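ok small Masum planner update, been at it since lunch

swapped the old trajectory smoother for the one from the Zou branch. plans come back in 21 ms now, was over 100. no idea why I waited untill August

two arms, one wood table, so the collision check is still where most of the time goes
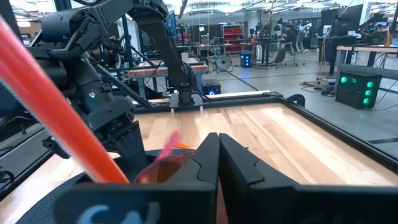 Harpreet MacLeod asks if we're checking the wrist camera mount as part of the arm or as its own body. Own body, padded 15 mm — too fat probably, it rejects grasps near the cup that look fine to me

next: shrink the padding, rerun the same 100 seeds, log every reject wiht the link pair that caused it

will push the config tonight if the tests pass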